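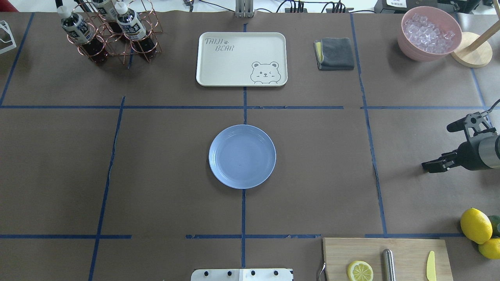
Drinks table, taped work area, head camera

Grivau software group, minutes of the meeting of 2024-05-28
Present: Panagiotis Karras, Wekesa Mabula, planning and tooling teams. Minutes from January were accepted without change.

1. Perception. The tape grid is now used to check the calibration between the head and wrist cameras. The detector still takes the tape crossing for an object edge in some views. Panagiotis will mask the blue color before the segmentation step and run the 589 saved views again.

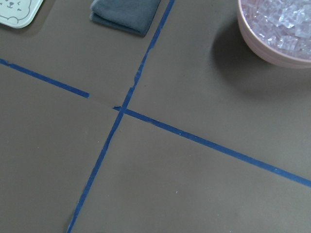

Photo: Grivau / wrist camera

Clear cubes in the pink bowl remain the hardest class. It was agreed to plan on the bowl as one object for now and leave the single cubes for later.

2. Planning. The Tsakiris planner stops after 4000 samples even when a path exists. The limit will become a parameter in the config file. We also discussed the approach height over the paper, because the controller and the planner keep two different values for it
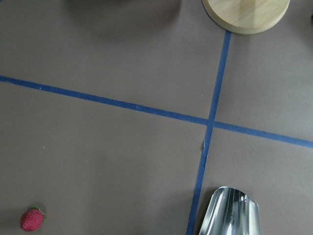

and it is not clear which one wins at run time. The value will be read only from the planner, and the controller will refuse to start if it finds its own.

3. Tooling. Sendbridge drops wrist messages when the queue is longer than 40. A warning in the log is needed first - the repair can come after.

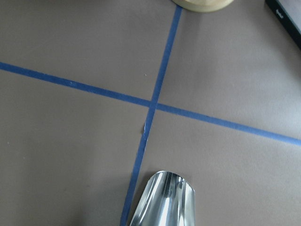
Wekesa Mabula objected that a warning alone is too weak, and asked that the recording be marked as incomplete when any message is lost. Accepted.

4. Open points. Review of the Allow permission file is moved to the next meeting, in seven days.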